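We use cookies to remember your settings and to see which pages are read. Accept all | Manage choices

Newsletter, November
By Auður Hjaltested

The bag drawer, and what became of it

Those of you who have ever opened the bottom drawer in the kitchen on the second floor will know that it needs a firm hand and a bit of patience, and that whatever you went in for (a bin liner, usually) comes out with three other things wrapped round it. I had been meaning to deal with it since the spring. On Tuesday, with the kettle on and a free afternoon in front of me, I finally pulled the whole thing out and tipped it on the floor, and I have to tell you it was a lovely way to spend a few hours!

Mogens Bundgaard came in for a coffee and stayed until it was dark. Between us we found 31 cloth bags, a great many of them from the Vorkley open day, where I suspect we all took one for a friend and then forgot which friend. There were also carrier bags folded inside carrier bags, a tea towel I had given up on, and the good scissors.

The cloth bags are the part I wanted to write about, as they turn out to be worth looking after. The thin ones go limp and tangle themselves up by the handles, but a proper canvas tote with a bit of weight to it will carry books, potatoes or a pair of muddy shoes for years if you treat it kindly. My favourite of the lot is tan, with a snap button on the front and darker stitching along the seams, and I'd be very happy to see it going to the shops again instead of lying in a drawer.

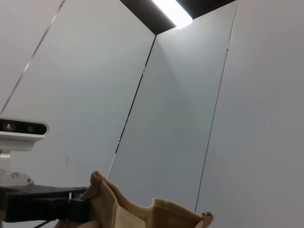
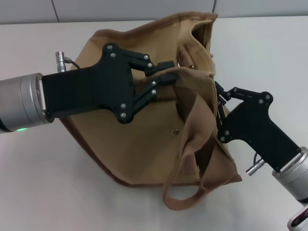 Home and Stores Group, Pikia House

Tan fabric of this sort does look a sorry thing when it's all creases, I know, but it comes round with very little effort. Empty it first, and do turn it upside down over the sink, as there are always crumbs and nearly always a receipt. Then lay it on a table with the opening away from you and smooth it from the bottom edge upwards with the flat of your hand. Tuck the handles down inside, fold the sides to the middle, and roll it from the base like a sleeping bag. Bergþóra Overgaard folds hers into flat squares and stands them up in a row, and I will admit hers look smarter, but mine stay rolled when the drawer is slammed, and this is a drawer that gets slammed.

Washing is a slightly longer story. Cool water, inside out, snaps undone, and please keep them well away from the tumble dryer. Lefteris Giannakopoulos put one through on hot last winter and it now holds a single grapefruit. Pull the seams straight while the cloth is still damp, hang it by the base and leave it overnight, and you can skip the iron altogether.

We have kept the sturdy ones and they are living in the basket by the back door, so do help yourself on your way out and bring it back when you remember. The rest are in a box under the coat hooks, free to anyone who would like them. Two have gone already, to Vibeke Zoëga, for her onions.

Next month I am hoping to start on the cupboard with the lids. If you are missing the lid to a blue casserole, please come and see me before then, as I think I have it, and I'd be glad of some company with the rest.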